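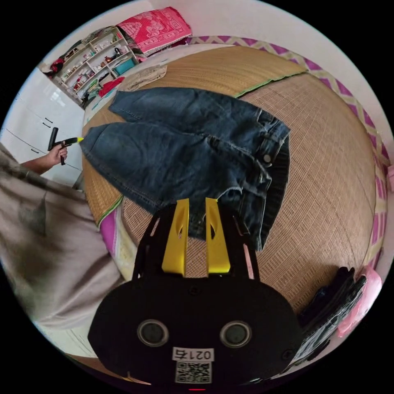 About Stovaldale Volleyball Club

Welcome, and thank you for stopping by. Whether your daughter has just come home from gym class asking for knee pads or you played in high school and miss it terribly, we are very glad you found us.

Stovaldale Volleyball Club began with one net, a bag of balls that had seen better days, and a group of parents who were tired of driving over to Skikthorpe every time their kids wanted to play outside the school season. Ljubica Radulović had coached the middle school team for years and kept hearing the same thing each November, when the high school schedule wrapped up and the gym went quiet: what do we do now? She asked the school district for Tuesday evenings, got them (after a fair number of phone calls!), and the first open gym was so crowded that people were playing in the hallway with a beach ball.

We have grown a good deal from there. These days we have teams at the 12s, 14s, 16s and 18s levels, a beginners' program for younger children, and an adult league that is a lot louder than all of the others put together. Nearly 200 players come through our doors in a season, and we still try very hard to learn every name by the second week.

Our home is the Georgiev Fieldhouse, on the north side of town just past the feed store. It has 3 full courts, seating for 500, and a concession stand where the chili is worth getting in line for early. If you have never been, park in the back lot - the front one fills up with wrestling families on Saturdays and you will end up walking anyway.

Our coaches

Azadeh Asadi is our club director and coaches the 18s. She was a libero in college and still can't watch a ball hit the floor without leaning toward it. Despina Todorova has the 16s and runs our setter clinics, and she is the person to talk to if your player is thinking about trying out for the high school team. Zanele Radebe looks after the 14s and the beginners, and we don't know where she gets the energy, but we would all like some. Ljubica is still with us too, coaching the 12s and keeping the keys to the ball closet.

Nataša Softić answers the phone and the email, and handles schedules, uniforms and lost water bottles. Please label your water bottles.

How we do things

Everybody on a roster plays. Our older teams travel and they do like to win, and we would be fibbing if we told you the rides home were just as cheerful after a loss. But a player who comes to practice and works will get on the court at every tournament, and we tell parents so at the very first meeting so there are no hard feelings later on.

We also ask our older players to help out with the little ones a couple of times each season, shagging balls and showing them how to serve underhand. Many of them end up asking to come back and do more of it. 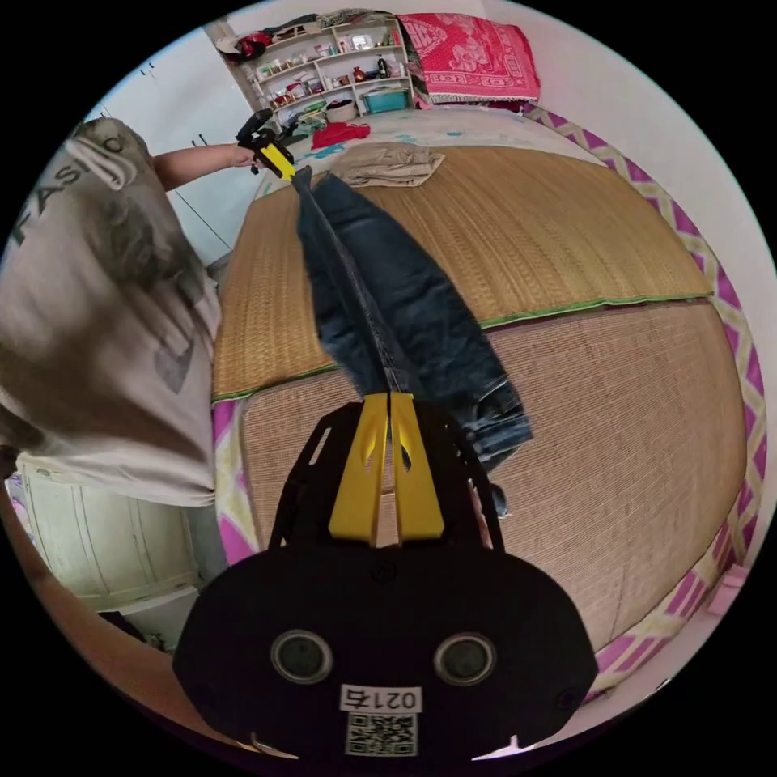 Does my child need any experience to join?

None at all for the beginners' program and the 12s. The 14s and up have tryouts, mostly so that we can put players on a team that suits them, and anyone who isn't placed is welcome at Tuesday open gym.

Helping with costs

Travel fees add up, and we know it. The Haron Fund, which is paid for by our spring pancake breakfast and the adult league's entry fees, covers all or part of the dues for any family that asks. A short note to Nataša is plenty, and it stays between you and her.

Come and see us

Open gym is every Tuesday evening at the fieldhouse during the club season. Bring sneakers, come in by the side door, and say hello to whoever is putting up the net - they could probably use a hand with the crank.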